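Does a Lighter Ring Hold Up? A Report on the Peltia Drain Insert
Kenneth Calimlim
Product Design Workshop, final project
2019-05-01

1. Why I picked this

The workshop brief asked each of us to take a claim about a household part and test it. Mine came from the class handout for Peltia, a planter kit designed by last year's group. The handout says that putting holes in the drain insert "saves material at no cost to strength." I have read that sentence many times now and I still don't know what it is supposed to mean. Strength against what? A full pot pressing down is one thing and a person twisting the part out of its seat is another. The handout has no test behind it, only a drawing.

I also had doubts about the word "saves." A few small holes don't remove much plastic, and on a printed part every hole adds a wall around it. Some of what you take out goes straight back in.

2. The parts

I worked with two versions of the insert. The plain one is a thick ring with a large round opening in the middle and nothing else. The other has the same outline and the same opening, with small round holes grouped above and below it. I called them Plain and Gaete, after the folder name the second file was saved under. Both were printed on the workshop machine with the same settings, which I did not choose and would have changed.
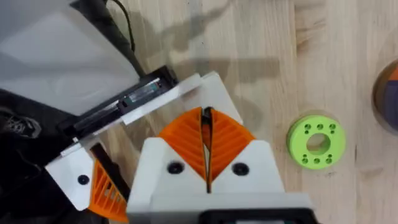

Figure 1. Green ring lying flat on the tabletop, with the two groups of small holes on its face.

The holes are not all the same size or spacing. In each group there are three main ones and then smaller ones beside the outer two. The drawing gives no reason for this. My guess is that the smaller holes were added to make the pattern look finished, and I haven't found anything that argues against it.

3. What I did

Each ring was laid across two blocks and loaded in the middle with bags of sand, 100 grams at a time, until I reached 400 grams. I looked for bending with a steel rule held behind the ring. After that I put on a single 970 gram load and left it overnight.

I then poured water through each ring while it sat in a pot, to see if the small holes did anything for drainage. The handout suggests they do.

4. Results

At 400 grams I could not see any bend in either ring. With 970 grams overnight the Gaete ring had a slight sag in the morning and the Plain ring did not. The sag was too small for me to read on the rule, so I can't give a number, and I would not trust one from anybody else using the same rule.

In the water test nearly everything went down through the center opening. The small holes passed some water only when I blocked the center with my thumb, and no planter owner is going to do that.

The two rings weighed the same on our kitchen scale. That scale reads in whole grams, so there may be a difference it can't show. If so, it is a poor basis for a claim about saving material.

5. Problems with my own test

I had one ring of each kind. A sag in one print could be a bad print. The sand bags also shifted when I stacked them, so the load was not always in the center. I did not test twisting at all, and I suspect that is how these would really break.

6. What I would change

I would print 17 of each version and weigh them on a proper balance. I would also ask the Peltia group for whatever they based that sentence on. I wrote to them in May and have not had an answer.

Until then I think the line about strength should come out of the handout. The holes can stay if people like how they look.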